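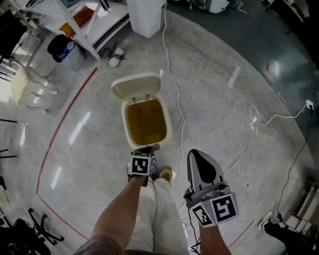 Careers > Current openings > Home energy

Home Energy Assessor (part-time, two positions)

Wulico looks inside other people's walls for a living. We check insulation, draughts, hot water systems and the optimism of whoever installed the heat pump, then write it up in language the homeowner can follow. Last year we assessed 194 homes. This year the phone keeps ringing, and So-ying Lo would like to stop answering it from inside a roof cavity.

You'll do about 65 visits between now and April, mostly in Jestport and the older streets behind it, where the weatherboards are charming and the heating bills aren't.

You'll need:
- a current driver's licence and your own car
- an assessor's certificate, or to be partway through one
- knees that still bend
- the tact to tell someone their new double glazing was fitted inside out

Pay is $49 an hour, travel included. We supply the thermal camera, the ladder and the overalls - colour not negotiable.

Send a résumé and one page on the coldest house you've ever lived in to Chih-ming Tsao by 19 Jun 2019. Interviews are at our office, which we're told is draughty.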